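Features Reviews Archive Subscribe Contact

The Glass Negatives of Dusthorpe

For most of the last century, the best pictures of Dusthorpe were stored in a feed shed. They were glass plate negatives, packed on edge in grocery crates, and they had been made by a portrait studio called Gorenus that went out of business when its last owner retired. The family that bought the building kept the crates because they were too heavy to move.

The studio made its living from weddings, school classes, and babies on cushions. What makes the plates worth a trip is the other work. Between sittings, the studio's photographers went out and shot the town: the rail yard, the grain elevator, the river in flood, men standing in front of stores with their aprons on.
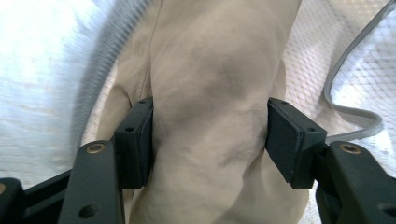
Much of this was never printed. Paper cost money, and a view of the rail yard had no buyer. The plates were exposed, developed, numbered in ink along one edge, and put away. The number is usually all there is. The ledger that went with them has only 36 pages left, and mice have been at most of those.

The plates came to the Beltham Museum in June. The museum has a small darkroom and a cold room, and it decided to make contact prints from the negatives before scanning any of them. A contact print is the same size as the plate, with no enlarger involved. The glass is laid on the paper and light goes through it. The result is small and very sharp, and it is close to what a customer of the studio would have taken home.

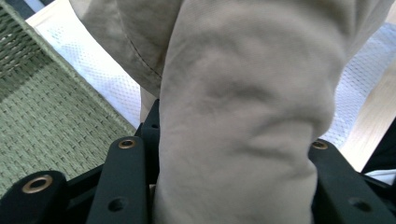 Folds in khaki cotton cloth.

The first show from the collection, "Qudah Street," opened on February 28, 2025, and fills two rooms on the ground floor. It has 100 prints. All of them were made within a short walk of the studio door, on the street that gives the show its name.

The first room is a little crowded. The prints are hung in double rows, and the lower row is hard to see without bending. The second room is better. It holds 13 night views, which must have needed very long exposures -- the street lamps have burned out to white, and anybody who walked past left no trace. One shows the bakery with its door open and a bicycle against the wall. The bicycle is sharp down to the spokes.

There are also 6 broken plates, printed with their cracks showing. The museum could have retouched them and chose to leave them alone. I think that was right, although the largest one has lost a corner with most of a church in it.
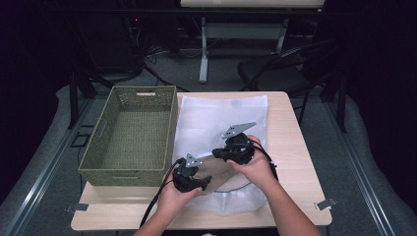 BELTHAM, June -- A second group of plates is due to go on the wall when the current show comes down. These are the flood pictures, taken from rooftops and from at least one boat. Several have water stains of their own, picked up in the shed. The museum will print them at the same size and hang them in a single row.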